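The bus to Deria left at 2 on Thursday, and my brother was not on it.

I waited until the driver shut the door. Then I walked back to the ticket window and asked when the next one was. The woman said there was no next one. There was a truck that went as far as Parsa if you had 50 and didn't mind sitting with onions.

I had 60. I kept it in my shoe.

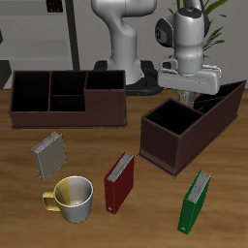

The truck driver talked the whole way about a well his father had dug. I held our mother's clock in my lap. It had stopped in February and my brother had promised to fix it before the house was sold.

At Parsa it was dark. The station was one bench and a lamp. My brother was asleep on the bench with his coat over his face.

"You took the morning bus," I said.

"I thought you'd be on it," he said.

He moved his feet so I could sit down. I gave him the clock and he turned it over and asked if I had a small screwdriver.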